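4. Budget and purchasing

Our group had 1310 pounds for the year, paid in two parts. The first part came in October and the second was held back until the interim review. This decided a lot of the buying order, so we set it out before the parts list.

Precious Bañez got quotes from two suppliers, Tolell and Brirnness. Tolell was cheaper on motors but wanted payment up front and gave a delivery time of six weeks. Brirnness charged more for the same size of motor and had them in stock. We bought the motors from Brirnness and the cables, connectors and power supply from Tolell, as those were not needed until later.

Total spend by the end of May was 1021 pounds. The biggest single cost was the motors. Printing came second – mostly filament, plus two nozzles we wore out. We had put 200 pounds aside for spares and spent less than half of it.

Fingers

We looked at buying a finished gripper in the first month and dropped the idea when we saw the prices. Printed fingers with rubber pads were much cheaper to replace. Jericho Soriano drew them and we kept the file for each version, named Jemo 1 to Jemo 4. The rubber was bought as one sheet and cut by hand. We should have ordered a thicker sheet, and next year's group should budget for two grades.

Test objects

There was no line for these in the first plan. We added 20 pounds after Dr Evangelista asked how we would test on thin and soft things, when our list was all blocks and cups. Most of that went on small household goods. A flat card holder with plastic sleeves is a harder job than a block, and testing on it used more rig time than we had booked.
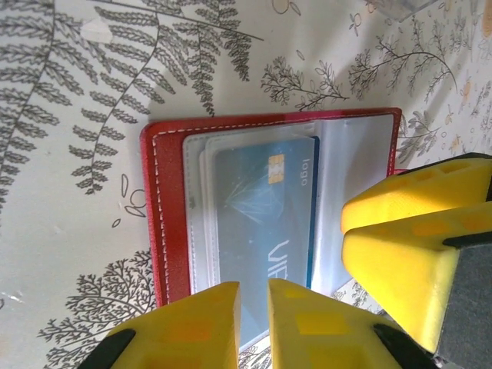 Would it have been cheaper to order everything from one supplier?

On parts alone it would have saved a little, as Tolell had the lower motor price. The six-week wait would have moved assembly past the interim review, and the second part of the money depended on having something built by then.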